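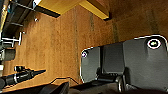
To: skatside-house list
Date: 2023-09-14
Subject: Re: Re: kitchenette and the long white table, who does what

Hi all, quick one, I've got a van coming at some point and need to be downstairs for it.

Thanks to Glória for getting this going. Her message again for anyone who lost it in the Shirima thread:

> From: Glória Barreto
>
> Dear all,
> I have been round the second floor with a notebook. The kitchenette
> is not terrible but it is going that way. Things left in the sink.
> Things left on the counter between the sink and the oven end. The
> long table has become a shelf. Can we please agree what lives where
> before Dirneck send us another letter? I'm happy to type up whatever
> is decided but I am not going to decide it on my own again, last
> February was enough.
>
> Also: is anybody still using the top of the wall cupboards? I can't
> reach up there and I suspect most of you can't either.
>
> Glória

OK so. Going through it in her order more or less.

Sink. Rinse it, wash it, dry it, put it away. Paper towels are on the wall right by it. Not asking for a rota, we tried a rota. If you've got a meeting then take the cup back to your desk and wash it after, don't park it in the basin.

Counter. I'd like the stretch left of the sink clear at the end of every day. Small stuff that belongs to a person goes back to the person. Packets and little tubs can stay at the right hand end, pushed back to the wall, as long as somebody's still eating them. Open bags want a clip. There is a bag of clips in the post room, the Gilach people left it behind when they moved down to unit 4, help yourselves. 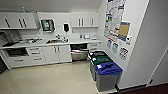 Cupboards, then. I vote food on the right and crockery on the left, and the drawers stay as they are (cutlery top, tea towels middle, bottom one is the odds and ends and I'm not going in there today). The bottle on top of the left hand ones needs to come down, if it's yours please fetch it. Glória is right that nothing should be kept up there. The step stool is in room 342 if you need it, and bring it BACK, it went missing for weeks last time and turned up in 443 under a coat.

Oven. Works fine, Shirima team used it for the pies. Wipe the glass after, soapy cloth will do it.

Floor. It's a light floor, it shows everything. Brush and pan behind the door. I'll do it tonight if I get back in time, no promises.

Now the table, which I know is the one people have opinions on. My proposal:

Games and boards and their bits go in a box when you've finished. A box with a lid. Any box. Blocks the same, they roll off and get trodden on.

Cups don't stay on it overnight, the clear plastic ones especially, you can't see them against the white and I've knocked 2 over this month with my sleeve.

Yellow tape down the sides stays put, please don't peel it. If a corner lifts just press it down again. And the edge is the edge, keep things inside it so people can get past with a tray.

Marker on the table top: if you draw on it, that's your job to clean. Try a bit of washing up liquid first and let it sit, then a soft cloth. No scourers!! The Dirneck inventory has the table down as "good condition" and I'd like it to go back to them that way.
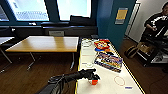 Glória wants it minuted that a lidded box was her idea in the first place, and that one won't be enough: she'd have one for the boards and card things and a smaller one for blocks, otherwise the little bits end up at the bottom and everyone tips the lot out to find them. She'd also rather the boxes went under the table than on it.

Fine by me, two boxes. Under is fine too provided nobody's feet mind. I've got almost enough spare ones at home, will bring what I have, if anyone has a shallow one with a proper lid that would finish it off.

Can everyone reply by tommorow lunchtime if they hate any of this. If I hear nothing I'll assume it's a yes and Glória can type it up and stick it on the cupboard door by the sink.

Still to sort: who buys dishwasher tablets for downstairs, and the kettle descaling, which I've said I'll do and haven't. Seperate email.

Van's here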